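January 4, 2022 - bag seal check, Ternbridge foil sleeves

- Case of 1,000 opened, 34 pulled for the hold test. Three had a weak bottom fold, all from the same bundle.
- Grease came through on one at the side seam. The paper-only ones from Zillitus did worse in May.
- Print rubs off a little when the foil is warm. Ask Zullodport if lot 303 had the same ink.

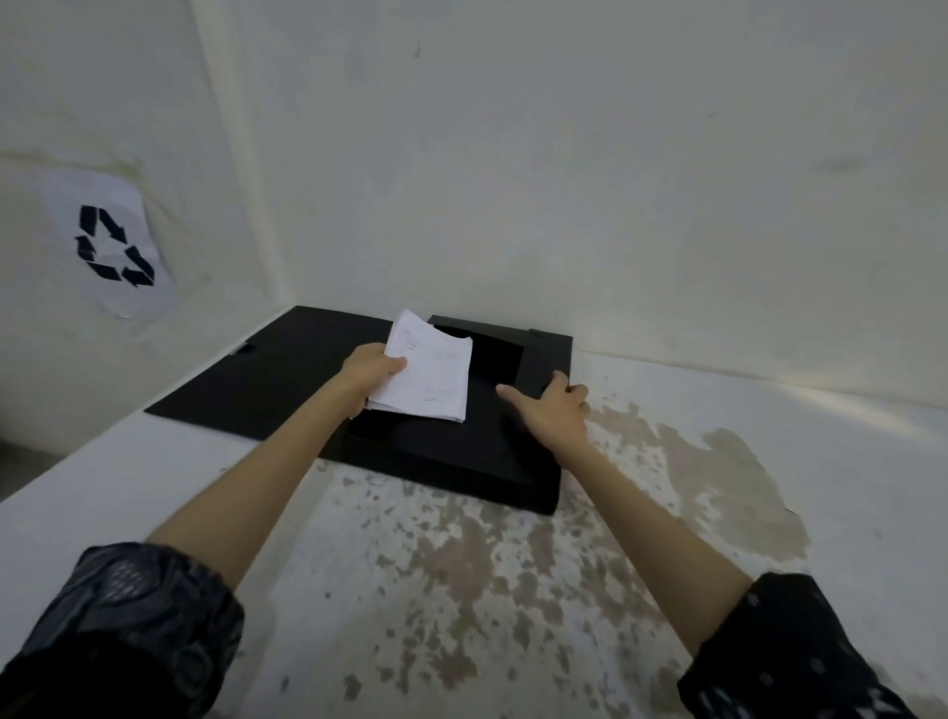

## Next

- Repeat with the longer size
- Hold the 1,500 order until the fold is sorted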